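Can a robot put the broom away yet?
4 min read

Chores that people do without looking are still the ones that give machines the most trouble. That is the short version of where things stand this winter, both in homes and on small shop floors.

Lifting and moving boxes of a known size is well in hand. So is driving a vacuum across a flat floor. The trouble starts with the jobs at the end of the day, when tools go back on the rack, towels go over the rail and whatever is left on the bench gets sorted. Each of those asks a machine to pick up something awkward and leave it in a certain spot, facing a certain way. 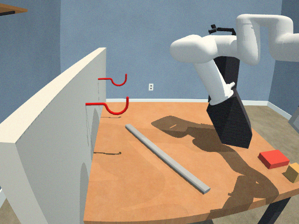
Much of the practice for this kind of work now happens in simulation. Skonine, which writes control software for robot arms, ran 469 simulated tidying attempts before it let a real arm near a workbench. A simulated arm can drop a part all night and the only cost is electricity. The company can also change the lighting, the position of the parts and the layout of the room between attempts, so the software doesn't learn one table by heart.

Hanging things up is a good test. A person picks up a long tool somewhere near the balance point, turns it in the hand and finds the hook partly by feel. Most arms have no good way to feel for a hook. They have to work out where the far end of the tool is from camera views and joint positions, and a small error at the grip becomes a large one at the other end. 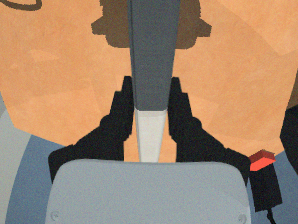
Grip is the other half of the problem. Two hard fingers are cheap and easy to repair, and they hold a flat-sided part well. They do less well when the weight is far from the fingers, where a long part can swing or slip. Squeezing harder helps up to a point, but it also marks soft materials and wears out the finger pads.

Zilow has taken a different road and sells its arm to small workshops with a rack made to go with it. The hooks are oversized and widely spaced, and every tool gets a handle of the same shape. Setup takes two people most of a morning. Ayala, a cabinet shop in Jesstead, has had one since October and uses it for end-of-day clearing. The shop says the arm needs 25 minutes for a bench that an employee clears in five, but it does the job after everyone has gone home.

That seems a fair picture of the field. If you are willing to change the room to suit the machine, some chores can be handed over today. If you want the machine to cope with the room as it is, you will be waiting a while longer, and a home is harder than a shop because things in it move every day.

Our next item on the subject will look at laundry, where the parts don't even keep their shape.

Recent items
Robot mowers and sloping yards
What a used robot arm costs to run
Dishwasher loading: still a job for people
Shop-floor sweepers compared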